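## Why do we sort things before we put them away?

Think about the bottom of a toy box in October, when everyone has been playing indoors. There is a brush in it, a block, maybe a small figure. How do you begin to tidy?

My neighbour Zoila Alvarado teaches little children in Ustmont, and she starts with one question: what is it for? A hairbrush is for hair, so it goes to the bathroom. A building block is for building, so it goes with the other blocks, even when the colours are different.

You can also sort by shape. Look for round things, and then look for things with flat sides. A flat side helps a block to stay where you put it. A round thing likes to roll, so give it a box with walls.

Metal boxes are strong, and they can be used for many years. They do get scratches, but a scratched box still holds your things very well.

Now try it at home. Take 12 small things, put them on the floor and make two groups. Can you find another way to group them? 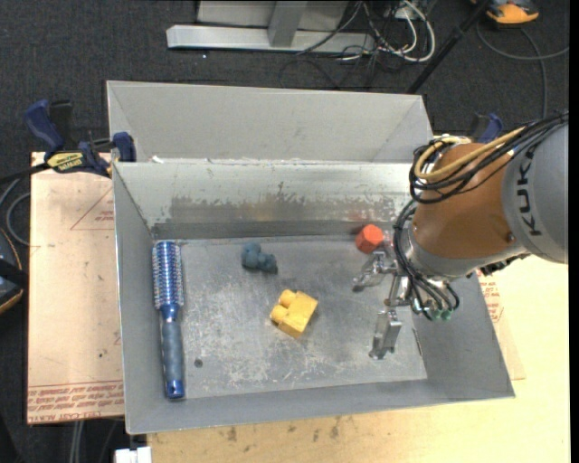 *A blue hairbrush, a yellow block and two other things in a grey metal bin. Which ones would you put together?*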